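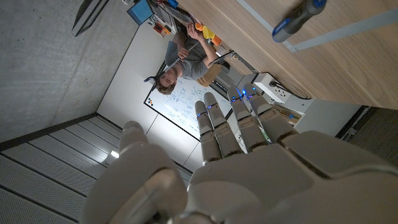
By Della Krantwell

LONITBERG – The shared workroom on the upper floor of the Bangera building will stay open through the winter, the town said in a notice posted on 7th August. The room had been due to close at the end of the month, when its lease ran out.

Under the new terms the town will keep renting the space from the building's owner for another two years. Users will go on paying by the desk, and the rate will not change. The notice says the owner also agreed to replace the window seals and repaint the hallway, which has been patched in several places after a leak last spring.

The room opened as a place for residents who needed somewhere to work outside the home. It is a plain space with pale gray walls and speckled beige carpet. A large whiteboard with a thin black frame takes up a good part of one wall, and it is rarely clean. On a recent visit it was covered in blue marker, with rows of small equations and diagrams.

Regulars said the whiteboard was one of the things they would have missed. The other was the table space. Most people who rent a desk bring a laptop and could manage in a coffee shop, but the ones with bigger projects have fewer choices. The library in Lonitberg has study carrels and one meeting room that must be booked two weeks out. The community hall in Trultstead has long tables, but they have to be folded and put away by evening.

42 shares | 9 comments

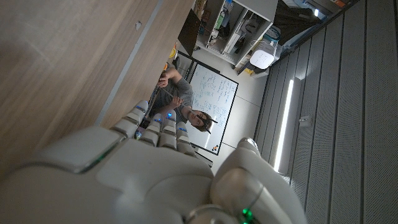 Leaving work out overnight is allowed at the Bangera building, and the town says that will continue. The house rules, which were rewritten as part of the renewal, now say that anyone who wants to keep a table set up must mark off the area in use and leave a note with a phone number. Tape is fine on the tabletops as long as it comes off without leaving glue behind. It is not allowed on the walls.

The big table with the light brown woodgrain top already has a rectangle of gray tape on it. Under the new rules that kind of marking can stay up for four weeks before it has to be renewed at the front desk.

Other changes are small. Food will still be limited to snacks and covered drinks. Bikes can no longer be brought upstairs. Cords that cross a walkway have to be taped down or run under a table, a point the building's insurer asked for when the policy came up. Users can leave personal items on a desk they rent by the month, but day users have to clear theirs when they go. The town will not be responsible for anything left behind.

The renewal was not certain. At the June meeting the town was looking at moving the workroom into an empty storefront in Fliltstead, where the rent was lower and there was parking out back. The storefront measured 585 square feet, which would have meant giving up the larger tables, and it needed a second exit before it could open to the public. The cost of adding one used up most of the savings, and the plan was dropped.

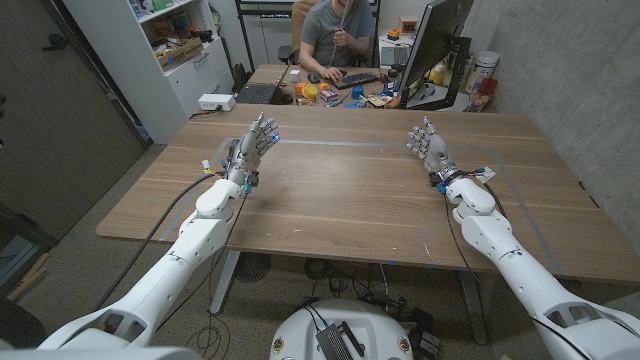 Monthly users will get first choice of desks when the new terms start. Those who want to keep the place they have now need to tell the front desk before the end of August. After that, open desks go to whoever asks first. A desk comes with a chair and the use of an outlet. Computer monitors can be brought in and left, including ones on arms that clamp to the desk, provided there is a pad under the clamp. The town put that in after a desktop was dented.

There is also the question of clutter, which came up in written comments from users. Some wanted a limit on what could be left on the desks. The town decided against one. A desk on the far side of the room shows how people tend to settle in, with a black laptop, a yellow cup, and a colorful collection of small toys and other items spread over the top. Cleaning staff will vacuum the carpet but will not move anything on a desk.

New keys will be handed out at the front desk. Old ones must be returned at the same time, and there is a charge for lost keys. The hallway will be painted in sections so that the stairs can stay open.

Comments

pinecone_rd: Good. The Fliltstead place was way too small and that parking lot floods.

H. in Trultstead: Does anyone know if day users can get a locker? I carry a sewing machine up those stairs every time and I am not getting younger.

lonitlocal: Please can somebody buy new markers. The blue ones are the only ones that work.

pinecone_rd: Lockers were on the list last year, H. I'd ask at the desk again.

quietcorner: No bikes upstairs is fine but then we need a rack out front. The one by the bakery is always full.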